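## The case against the case (or at least against the clear one)

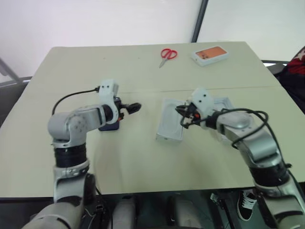 *A translucent white phone case, face up and waiting to be filled.*

We get more letters about phone cases than about phones. The most common one goes like this: I bought a clear case, it looked lovely, now it looks like an old bath mat, what did I do wrong? Probably nothing. You bought a clear case.

I've been asked to say something kinder than that, so for this issue I spent a while with the things. I also read the claims on the packets, and I'm no more convinced than I was in November, when I last complained about them in these pages.

Start with the claim everyone makes, that the case "won't yellow". The soft bendy kind does, sooner or later, and sunlight and warm hands hurry it along. The Bindach one I bought for my own phone said "non-yellowing" on the front and "resists yellowing" on the back, and those are two different promises. It went the colour of weak tea on the dashboard of my old Saab, where admittedly no phone should live. The hard kind stays clear for longer but picks up scratches instead, and it is a pain to get on and off. You choose your nuisance.

Then there is drop protection. I have no drop tower and neither do you, and I'd be wary of any figure that comes without a word on what the phone landed on. Lino is kind. The pavement outside Ladirville station is not. What I do look at is the rim. Lay the case flat, open side up, and see how far the edge stands above the inside. If it's barely there, your screen will meet the floor first, whatever the packet says. A shallow case can still save the back from keys and grit, and for plenty of people that is all they want, but don't pay extra for heroics.

**Getting it on**

Most of the cracked corners and stretched buttons readers write in about come from the fitting, and above all from people doing it in mid-air over a hard floor. Use a table.

- Wipe the phone and the inside of the case with a dry cloth. Grit trapped in there will scratch far more than a bare pocket would.
- Put the case down with its back on the table and its hollow facing up.
- Line up the camera hole before anything else. If it's on the wrong side, turn the case round now and save yourself some swearing.
- Lower the phone in along the side with the buttons, then press the other side down.
- Do the corners last, one at a time, and run a thumb round the rim to find any bit that has folded under.

Taking it off is the same thing backwards. Start at a corner, never the middle of a long side, and push from behind instead of pulling at the lip. If a hard case won't shift, leave it and come back later. A knife is a bad idea (two of you have told me otherwise, and I still say so).

**Do you need to wash it?**

Yes, more often than you do. Warm water, a drop of washing-up liquid and an old soft toothbrush will deal with the grubby line round the edge. Let it dry properly before the phone goes back. Bicarb gets recommended everywhere for yellowing. I tried it on the tea-coloured one and got a cleaner tea-coloured one. Bleach I wouldn't bother with at all.

**What to pay**

The Skemine shop has 66 sorts of case on its wall at the moment and I'd struggle to tell half of them apart with my eyes shut. A cheap clear one, replaced when it goes horrid, still seems to me a fairer deal than a dear one with a long guarantee you'll have lost the receipt for. The waste bothers me, I admit. If it bothers you as well, buy a dark case and keep it for as long as the phone lasts. It will be just as dirty, but you won't see it.

Next issue: screen protectors, about which I have even less faith. Tales of bubbles to the usual address, please.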